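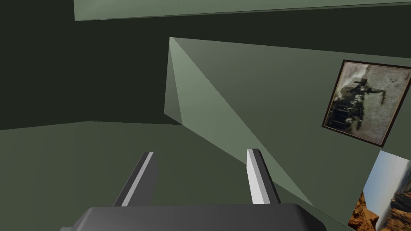 A computer-rendered room with flat, sage-green surfaces.

Pruvitz, the clothing label known for its wool outerwear, will bring back party dresses in November after a gap of two years. The new line, called Salian, has 16 pieces and was designed to be worn with flat shoes.

Most of the dresses are cut to the knee or just below it, with long sleeves and pockets in the side seams. Colors include ink blue, rust and a sage green the label last used on a spring raincoat. There are no sequins. The one shiny piece in the group is a satin wrap skirt — sold alone or with a matching top.

Prices start at $69 for a sleeveless shell. The label said the dresses will come in more than 103 combinations of size, color and length, though not every store will carry all of them. The longest lengths will be sold only online and at the Tornirach shop, where the label also does its hemming.

The fabric comes from the Stultano mill, which has supplied Pruvitz with coat linings in the past. It is a midweight crepe that can be washed at home on a cold cycle and hung to dry.

Store hours at Tornirach will be extended to 9 p.m. through the end of December. Hemming is free on full-price dresses and takes up to a week. Sale items can be exchanged for store credit until the end of January.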